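14/01/2022

Workshop notebook, Fledano play equipment and toy refurb

Carried on with the sand toys from the November return. The Tunditz lot is done apart from the sieves, which are still in the sink room waiting for a second soak. Milagros wants the dried ones bagged by colour before they go back on the shelf, so please don't put anything away from the left-hand rack until she has been through it.

Wash settings as before. Warm water, the ordinary washing-up liquid, soft brush. I tried the stiffer brush on one of the old red spades and it took the shine off straight away, so that brush has gone back to the floor-cleaning cupboard and should stay there. Rinsed twice. The drying took longer than I wanted, the heating was off until ten and the racks sit right under the cold window. Moved one rack over by the boiler wall and that was dry by lunch.

Handles checked by bending gently by hand and looking for whitening at the neck. 3 rejected, all from the same batch, all whitening in the same spot just above the blade. I have kept them in the tub marked HOLD and not thrown them out. Jacinto thinks it is sun damage from being left on a windowsill at the nursery. Could be. I would like to cut one open at the neck before we decide, as the wall looks thin on one side when held up to the lamp.

Flistel invoice came in this morning for the replacement buckets, 1399 including carriage. It is more than the quote. Jacinto has rung them and they are going to check the carriage line. Don't pay it yet. The buckets themselves are fine, rims smooth, handles click in properly. Eight came without lids, and the lids are to follow.

Stickers: the Huamán labels peel off in warm water and leave the glue behind. Cooking oil on a rag, ten minutes, then wash again. Works better than the spray and doesn't smell. Write the asset number on the underside in marker afterwards, not on the handle where it rubs off.

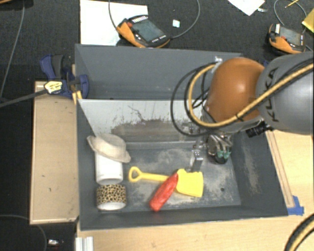 Shovels next, and I want to settle how we keep them. At present they go in with the moulds and rakes and come out scratched, and the fine scratches hold the dirt so they never look clean again. The big grey bin is sound enough to go on using, but the floor of the near section is badly scuffed, with beige and whitish rub marks all round where the yellow shovel is lying, and the sloped panel has that wide brown and gray worn patch low down. I'd put a liner in before any washed plastic goes in there. An offcut of the foam matting would do if it is cut a bit full and pressed into the corners. The far section has smooth walls and is empty, so clean shovels could go that side in the meantime.

To do Monday: sieves out of soak, cut the HOLD handle and look at the wall thickness, chase Flistel about lids and the carriage, measure the bin floor for the liner. Milagros has the good scissors - ask her before using the kitchen ones.

Left the boiler-wall rack full overnight. Window rack empty and wiped down.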